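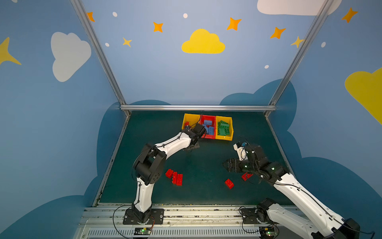
Sorting bricks: why it works and how to do it

Got a big heap of building bricks? Most people do. And most people tip the lot on the floor, dig about for one piece, and give up after five minutes.

Sorting fixes that. Sounds boring. It's not really — it's a bit like being a scientist.

What is sorting?

Sorting means putting things into groups. Everything in a group has something the same. Could be the colour. Could be the shape, or the size. You pick the thing that matters, that's your RULE, and then you stick to it.

You do this all day. Socks in one drawer, pants in another. Forks here, spoons there. Libraries do it with books. Post offices do it with letters, using the postcode.

Scientists do it too, with beetles and rocks and stars. They call it classifying. Same job, longer word.

Colour first?

Colour is the easy rule. Your eyes do it very fast, before you've even thought about it. Look at a heap and hunt for red — the red ones sort of jump out.

Now try hunting for one certain shape in the same heap. Much slower! You have to look at each brick, maybe turn it over. So if you are in a hurry, go by colour.

But colour has a problem. Say you've got 300 red bricks in one tub and you need one tiny one. You are digging again. Kwame Zakaria, who runs our Saturday-style brick club in Palcombe (it moves about, check the board), says go by colour until the tub gets too full, then split that tub by size.

What's a stud?

The bumps on top. Count them and you know what the brick is called. Two along one side and four along the other is a 2x4, say it "two by four". Eight studs all together. A 2x2 has four.

Turn a brick over and it's hollow, with round tubes inside. The studs of the brick underneath get squeezed between the tubes and the walls. That squeeze is what holds your tower up. The proper word is friction.

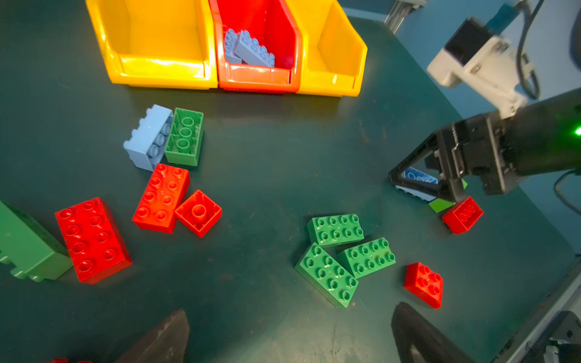 Red, green and two sorts of blocky fun: spot the 2x4s and the 2x2s, and the upside-down ones with their tubes showing.

Tubs, trays and bins

Open fronts are good. You can see in and get your hand in with no tipping. Put them side by side in a row so your arm only has to go a little way.

The bin does not have to match the brick. Blue bricks in a red bin? Fine. Green in a yellow one? Also fine. Just remember which is which, or make a label. (Liya Gidey, who is 12, draws hers on sticky tape.)

Got more colours than bins? You need a new rule. Two colours can share. Or have one bin for "everything else".

Try it: the sorting race

You need: a heap of mixed bricks, three tubs, a timer, a freind.

Mix up the bricks on a table. Not the carpet, they hide.

Go one — sort by colour. Time it. Write it down.

Mix them all up agian.

Go two — sort by size. Time that as well.

Go three — both of you sort by colour, but each person only picks up their own colours. No bumping hands.

Which was quickest? Try to guess before you start, then see. A guess you can test is called a hypothesis (hi-POTH-uh-sis).

Tricky ones

Lime and green. Same group or not? You decide, but decide BEFORE you start. Otherwise half the limes end up in one tub and half in the other.

Two bricks stuck together. Pull them apart first, fingers not teeth. Please. Teeth chip.

Dirty bricks. Warm water, drop of washing-up liquid, leave on a towel till dry.

Words to know

Rule — how you decide which group a thing goes in.
Classify — put things in groups using a rule.
Stud — bump on top of a brick.
Friction — the grip when two things rub or press together.
Hypothesis — a guess you can test.

Next one: how to build a wall that doesn't fall over. Bring your 2x4s.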